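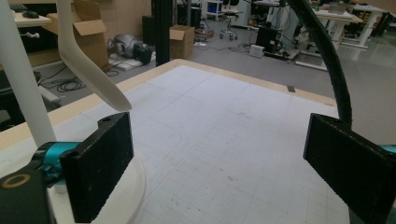 4. Preparing the Roltau work table

The table is delivered with the printed top already fixed. You need only to place it, level it and put the stand on it. Please read the whole section before you begin. Two persons are recommended for step 1.

1. Carry the table to its place and put it on a hard, flat floor. Do not lift it by the wooden edge. Take hold of the underside with both hands.

2. Leave a free way to walk on at least two sides. Boxes, chairs and cables on the floor should be kept outside of this way.

3. Turn the feet until the table does not rock. Press with your hand on each corner in turn and correct again if necessary.

4. Wipe the top with a soft, damp cloth and let it dry in the air.

Note: The lines of the grid are thin and light grey. In strong light they can be hard to see from a low chair. Turn the lamp to the side, and the lines will be easier to follow.

4.1 Placing the stand

5. Put the white stand on the table with the round base flat on the surface. The whole base must rest on the top and may not hang over the wooden edge.

6. Choose a line of the grid and move the base until its rim just touches this line. Write down which line you have used. After cleaning you can then put the stand back in the same position.

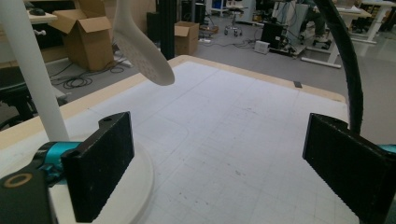
7. Check that the pole is standing straight. When it leans, take the stand off, clean under the base and try again. A small crumb is enough to tilt it.

Caution: Do not move the stand by pulling on the pole. Lift it always by the base. The table carries up to 60 kg, but the weight should be spread out and not put on one edge.

4.2 Daily care of the surface

8. Take everything off that is not needed and put it in a box or on another table.

9. Brush the surface from the far side toward yourself. A brush with a long wooden handle is practical for this, as you do not have to lean on the grid. Use light strokes. Heavy pressure leaves scuffs, and these are not covered by the Moser guarantee.

10. Small dark specks which stay after brushing can be removed with a damp cloth and a little dish soap. Do not use steel wool or coloured scouring powder.

11. Hang the brush up by the hole in its handle when the work is finished. The wall hook is ordered separately, part number 2384.

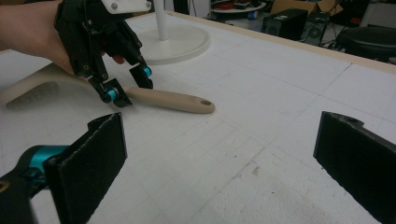
Heidrun Lüthi asked us to add that a brush used for glue or paint should never come back to this table, even after washing. She keeps a second one in a drawer for such work and has marked its handle with a strip of tape.

12. Wipe the wooden edge last, with a dry cloth only. Water that stands on the wood should be taken up immediately.

Note: If the edge becomes rough, sand it lightly along its length and rub in a few drops of colourless oil. Keep the oil away from the printed top. Spots of oil can be treated as in step 10.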